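Comic Collection Storage Inspection: Checklist and Comments
By the Stosham Reading Room collections desk
9 August 2023

Site: Stosham Reading Room, comics and graphic novel holdings
Scope: 2,439 single issues, bound volumes in the side bay, original art folders
Previous inspection: January

Ratings: P = pass, M = pass with minor action, F = fail, N = not inspected.

1. Room conditions

1.1 Temperature steady across the logging period: P
Logger readings stayed within the set band. The logger on the north wall had a low battery warning and was given a new cell.

1.2 Relative humidity within limits: M
Two short excursions above the limit, both overnight. The door seal on the side bay is worn at the lower hinge. Replace the seal and review the log after one month.

1.3 No direct sunlight on boxes or display copies: P
Blind cord now shortened and fixed to a wall cleat, as asked in January.

1.4 No water pipes above shelving: M
One heating pipe crosses the end of row C. Lagging is intact. Boxes beneath it should move down one bay. The Seppälä run is in this position and should go first.

2. Shelving and load

2.1 Uprights fixed to wall or floor: P
All anchors checked by hand. No movement.

2.2 Shelf load within rating: F
Row B, top shelf, holds long boxes stacked two high. Shelf deflection is visible from the aisle. Remove the upper boxes before the room is next used by readers. Short boxes only on this shelf from now on.

2.3 Lowest shelf clear of floor: P

2.4 Step stool sound, feet in place: M
One rubber foot is split. The stool can stay in use on carpet but should be kept off the vinyl in the side bay until the foot is changed.

2.5 Aisles clear: P

3. Boxes, bags and boards

3.1 Boxes labeled on the short end: P
Labels on the Illholm titles still use the old numbering. This is an indexing matter and does not affect the rating.

3.2 Boards not yellowed or brittle: M
Sample of 12 issues drawn from each row. Row A has older boards with brown edges. The covers facing them show no transfer yet. Order 400 replacement boards, current size, and start with the Clundwood first printings.

3.3 Bags closed, tape clear of cover: M
Tape on several bags is on the flap side and catches the cover when the issue is drawn out. Retape on the back. Do not pull an issue past exposed tape; fold the flap fully behind the bag first.

3.4 Boxes filled to correct tension: M
Box 13 is underfilled and the issues have slumped, with a slight spine roll in the rear third. Add a spacer. Do not correct the roll by packing the box tight.

3.5 Staples free of rust: P
Light discoloration on a few older Illholm issues, unchanged from the earlier record.

4. Pests and housekeeping

4.1 Sticky traps in place and dated: P
Traps at the skirting in all rows. Silverfish count is low and has not risen.

4.2 No food or drink in the storage room: P

4.3 Vacuum fitted with fine filter: N
The vacuum was away for repair. Inspect on return. 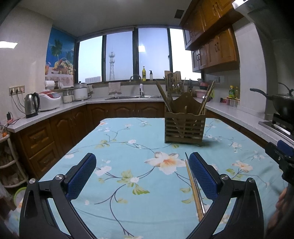 Handling and Reading Surfaces

5.1 Surface clean, flat and free of grit: P
Wipe down before each session and allow to dry fully. Check the surface by hand before laying out any unbagged issue.

5.2 Support provided for bound volumes: M
Foam wedges are adequate for the standard collections. The Seppälä omnibus has a tight glued spine and needs the wider pair. Do not open it past the point where the binding resists.

5.3 Pencils only: P

5.4 Hands washed and dried before handling: P
Gloves are not required for newsprint issues and tend to snag the page corners. Nitrile gloves remain in use for the original art folders.

5.5 One issue out of its bag per reader: M
The rule is posted but the notice is out of sight from the far seats. Post a second copy.

6. Emergency provision

6.1 Extinguisher in date: P

6.2 Salvage list current: F
The list gives the Clundwood art folders in their former location. Correct the list and reprint both copies.

6.3 Plastic sheeting and blotter stocked: P

Items 2.2 and 6.2 to be closed before the next reader session. All M items to be closed by the next scheduled inspection.

Last updated: item 1.2 reworded, seal part number to be added on delivery.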